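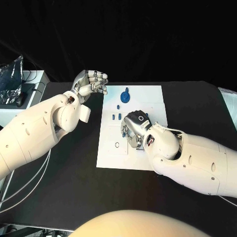

Photo: Reece Whitlock/Salminen

Salminen brings the Lidine peg board to Drovonbridge schools

DROVONBRIDGE, February – The learning materials maker Salminen announced today that its Lidine peg board will be available to schools and activity centers in Drovonbridge from the start of next month. The first delivery is 60 boards.

Lidine is a flat white board with shallow grooves and raised rectangular sections. The parts that go with it are blue, so they are easy to see against the board. Besides the small pegs there is a larger part with a round base and a short upright stem, which is shaped like a knob.

"We wanted a board that can lie on any table and be started without a long explanation," said Beverley Prendergast, product manager at Salminen. "The pegs are small, and to place them needs patience. This is the purpose of the exercise."

The board was tested during nine weeks at the Cledska activity center, in groups of two or three persons. After the test, the printed guide was made shorter.

Schools can order replacement pegs separately. Orders and questions are received by the Salminen office in Drovonbridge.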